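Irangate Tile and Stone

About us

Irangate is a supplier of wall and floor tiles, natural stone and fixing materials. We sell to the public and to the trade from one showroom and one warehouse, both on the same site in Curkamstead. The company was started by Rafferty Pennington, who had worked as a tiler for most of his life and was tired of driving to the next county for decent limestone. He still runs the business and still does the stone buying.

We are not part of a group and we do not have a franchise. Everyone who works here is employed by us, including the drivers.

What we sell

We keep 636 lines in stock. Most are porcelain and ceramic, in sizes from small mosaics on mesh up to large format floor tiles. The rest is limestone, slate, marble and a small amount of terracotta. If a tile is listed as stocked, it is in the warehouse and can be collected the same day once it has been paid for. Tiles listed as "to order" come from the factory and the lead time is shown on the product page.

We also sell adhesive, grout, levelling compound, trims, sealers and hand tools. The adhesives are the ones our own trade customers ask for. We do not stock the very cheap bagged adhesives and we will not recommend one for stone.

Our own ranges

Two of the ranges are made for us and are sold under our own names.

Hidunero is a matt porcelain floor tile in six colours. It is suitable for kitchens, hallways and commercial floors, and the outdoor version comes in the same colours so that a kitchen floor can be carried on to a patio. Matching skirting pieces are available to order.

Ñahui is a glazed wall tile with an uneven surface. The shade varies from tile to tile and boxes should be mixed before fixing. Please order a sample before you decide, as the colours look quite different under warm lighting. Ñahui is for walls only and must not be used on floors or in steam rooms. 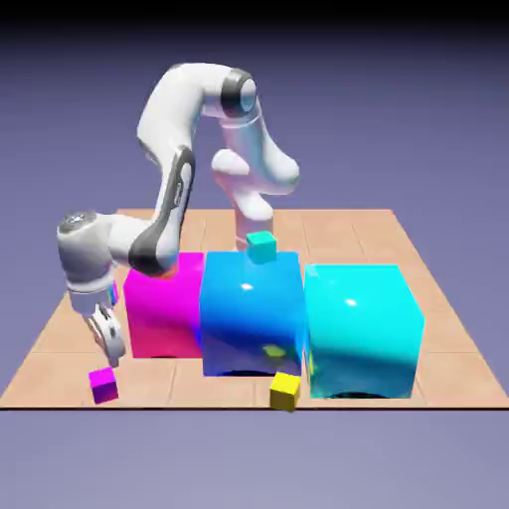 Samples

Cut samples are free for stocked lines. You may order up to four at a time and we send them by post. Full tile samples are charged at the price of the tile plus carriage. The tile price is refunded if you go on to place an order from the same range.

Stone samples show the general colour and finish only. Stone is a natural product and veining, fossils and small pits are to be expected. For larger jobs we are happy to open crates in the warehouse so that you can look at the batch you would be buying.

The showroom

The showroom has full-size floor panels as well as the usual boards, and there is a table where you can lay samples next to paint cards, worktop offcuts or cupboard doors. Bring them with you if you have them. Staff can work out quantities if you bring measurements, including the height of the wall and the position of any windows. We add ten per cent for cuts and breakages on straight layouts and more for herringbone or diagonal patterns.

There is free parking at the front. The entrance is level and the showroom is all on one floor. Trade collections are from the yard at the side.

Delivery

Small orders go by carrier. Anything over 200 kg goes on a pallet, either on our own lorry or with a pallet network, depending on where you live. Pallet deliveries are to the kerbside. The driver cannot take tiles into the house or up stairs. Please tell us when ordering if the road is narrow, has a weight limit or is difficult to turn in.

Check the boxes before your tiler starts. We will replace broken tiles reported within 2 working days of delivery. We cannot accept claims for shade or size once tiles have been fixed.

Returns

Unopened full boxes of stocked tiles can be returned within 30 days with the receipt. Special orders, cut stone and opened adhesives cannot be returned unless faulty. It is worth keeping a few spare tiles from any job, as later batches may not match.

Trade accounts

Tilers, builders, bathroom fitters and designers can apply for a trade account at the counter or by email. We ask for proof of trading and one reference. Account holders get trade prices on all stocked lines, a monthly statement and use of the wet saw in the yard by arrangement.

Working here

Vacancies are listed on the jobs page when we have them. We usually take on extra warehouse staff in November. A forklift licence is useful but training can be given.

Page last updated 12 March 2023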